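Sustow Riding Club, minutes of the fall meeting, Sep 2, 2023

Okay, I'm taking the minutes again, so you get them my way, with opinions in brackets. We got going a little after lunch in the lounge at Sustow because the morning lessons ran over and half of us still had helmet hair.

Present: me, Anas Nimri in the chair, the Tuesday evening group pretty much in full, both juniors' reps, and Iyamu Farm's two people, who drove over with a cooler of peaches (thank you, they were gone before item 2). Apologies from the Baltar crowd, who had a clinic.

Minutes of the last meeting were accepted with one fix. I had written that the April schooling show made money on the bake table. It made money on the bake table and on the late entry fees, and Anas would like it known that the late entry fees were his idea.

1. Winter arena time

This took up most of the afternoon! Dakel Stables has offered us their indoor for the cold months, evenings only, at $800 for the season. Last year we paid by the night and I spent my whole January chasing people for cash, so I spoke up for the flat rate and I'm not sorry. The worry from the juniors' side was footing. Dakel's gets deep in the far corner, and a couple of the ponies came home short last winter. Anas said he'd already talked to them about dragging it before our slot and they were fine with that, but he doesn't have it in writing. Agreed: we take the season rate if the dragging goes into the letter. Anas to write to them this week.

Then we got into who rides when. The trouble is that the dressage people want the full length with no jumps up, and the jumping people don't want to haul standards in and out twice in a night. I suggested alternating weeks, which was my suggestion last year too and was voted down. This time it passed. (I may have cheered.) Dressage gets the first week.

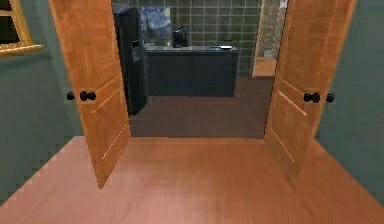 A couple of people asked if they could still come on the off weeks and just hack around the outside. Yes, as long as you pass left to left, call your circles, and stay out of a line when somebody's coming down it. If you're on something green, let the rest of the group know before you get on.

2. Fall schooling show

Iyamu Farm will have us again, same fields as before. We have 13 entries so far, nearly all of them Intro and Training Level, and I'd really love to see a few more First Level tests because our judge is coming a long way. We kept the two ride-time blocks with a long lunch in the middle. I asked for a musical ride at the end, since everybody loved the last one, and the juniors' reps are going to find music that isn't the same pirate movie we always use.

Parking came up, as it does. Trailers go along the fence line and please, please leave the gate to the hay barn clear — the Iyamu folks need to feed at noon whether we're in the way or not. I'm making a sign.

Stall cleaning deposits stay as they were. Strip your stall and you get it back.

3. Money

We have some $400 left over from the spring after ribbons and the porta-john. Anas wanted to put it toward new dressage letters, as our K blew away and our F has been a bucket for two seasons. I wanted a second mounting block. We went back and forth and I lost, fair and square. Letters it is, and I'm ordering them.

4. Baltar trail ride

Still on, weather allowing. Riders age 9 and up can come along with a parent mounted beside them, and helmets stay on the whole way, including at the picnic stop if you're holding a horse. Bring your Coggins papers. Baltar checks every one at the trailhead and they will turn you around. We talked about whether to split into a walk-trot group and a faster group, and everyone liked that, so when you sign up tell me which one you want.

5. Anything else

Someone left a purple cooler and one paddock boot (left, ladies' size) at the last lesson night. They're in my tack trunk. Also, the club bridle with the flash noseband has been out on loan since spring and I'd like it back, no questions asked.

We broke up in time for evening feed. Next meeting is in the same place, and I'll send the date once Dakel has answered us.

Recent items
Fall schooling show: entry form and ride times
Baltar trail ride sign-up
Lesson night: who's bringing poles?
April schooling show results
Tack for sale or loan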